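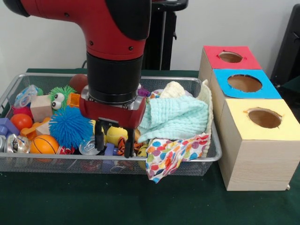
Tidying up is still hard for machines. Emer, the small outfit behind the Plornel arm, put out its April 2021 results on Friday and the numbers are so-so. Task is a mixed basket, pick one thing, put it in the right box. Three boxes, red, blue and yellow tops, a round hole in each. Balls go OK, says project lead Lutz Harms. Cans too, mostly. Cloth is the headache, and a polka-dot one hanging over the rim next to a bunched-up towel is the sort of thing that stalls it.

Out of 569 tries the arm got 200 right with no help. Not great. Last September it was 15 out of 500, so, progress.

"It takes hold of one corner and the whole pile comes with it," Harms said. Spiky rubber toys also a problem, they snag on teh wire mesh.

No home version planned. A shop-floor trial, sorting returns at the Ccori warehouse in Drostitska, is next, start date not set. Staff there will keep doing the textiles by hand for now. Emer wouldnt give a price or say who is paying for the trial. More when we get it.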